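# Setting Up an Open Clothes Rack Next to the Bed

An open rack works well in a bedroom with no closet. It also gets messy fast if clothes have no set place to go. The steps below are for a plain metal rack beside a bed and take one evening in July or any other month.

## What you need

- A freestanding metal rack
- 8 wooden hangers, all one shape if possible
- A lint brush
- A basket for things that need washing

## Sort on the bed

1. Pull the cover or fitted sheet flat so small items don't get lost in the folds.
2. Stack the pillows in one corner.
3. Lay the clothes out one at a time and check cuffs and necklines for stains.
4. Put anything stained in the basket.

If the bed is low or you use a step or platform beside it, keep the top clear of clothes. Socks slide on bare boards.

## Hang

Start with long-sleeved shirts. Put the hanger in from the bottom on crew necks, so you don't stretch the ribbing. Let the sleeves drop straight. Coats go next, with the collar turned over and the shoulders centered on the hanger. Leave 2 inches between a fuzzy coat and whatever is beside it, or you will be brushing lint off the black things all winter.

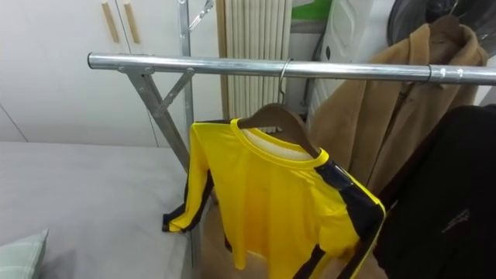
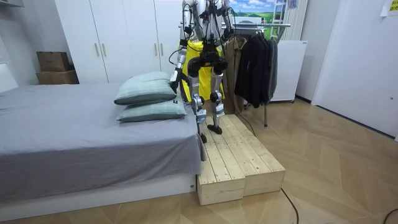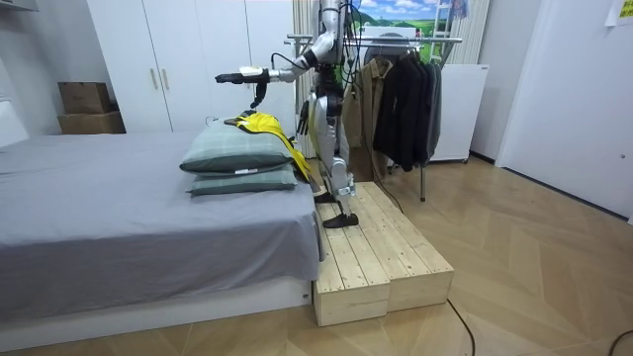
Once everything is up, press down on the rail with one hand. If it moves, tighten the collars and check that the legs sit flat. The Birnholm rack I use needed this again after 6 weeks. A Namus rack I had before never held its clamps, and I gave it away.

## Finish the bed

1. Pick up any clothes left on the pillows.
2. Smooth the sheet from the head down and tuck the corners again.
3. Put the pillows back, larger one on top if you stack them.

Go through the rack again when the season changes. Heavy coats I don't need go in a bag under the bed.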